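Stallstead teaching-by-hand project: second progress report to the Motar fund

You asked for fewer adjectives and more progress this time. We have done our best with both.

Since April the two-arm station has been in daily use. An operator in the next room drives both arms by remote control, and the station records every move, including the ones the operator would prefer it hadn't. We promised 1,000 recorded runs by the end of the grant and have kept 238. A further 62 were thrown out, mostly for dithering. The wallpaper has outlasted two rounds of criticism from Stastley and is staying.

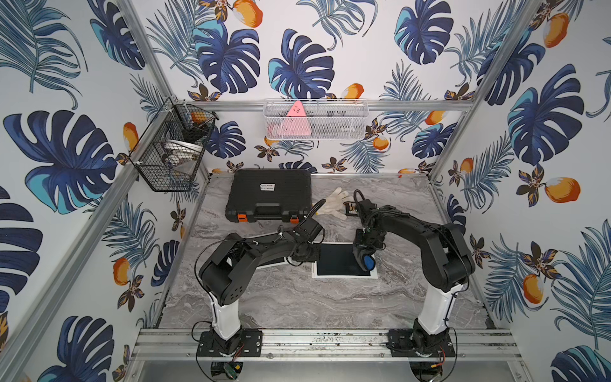 A-yeong Ahn

Handling small objects is going well. New operators now get 12 practice runs before anything is saved, an idea of Man-sik Yeo's that we resisted for a month and now describe as ours.

Cloth is slower. It never lies the same way twice, and an operator who folds towels perfectly well at home becomes a stranger to them at the controls. We have moved the cloth work ahead of the lid work so that the hard part falls while there is still money.

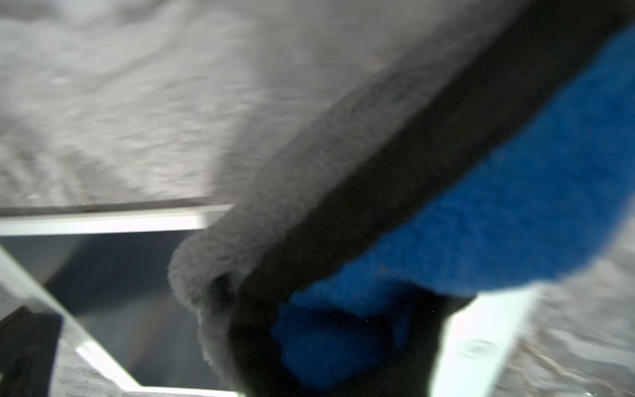

Will the arms need a person at the controls for every new item?
For now they do, and the next quarter's runs are meant to show how few demonstrations we can get away with.

Spending is on plan apart from cables, which we appear to eat. Yoon has the revised order and would like it signed before the next report.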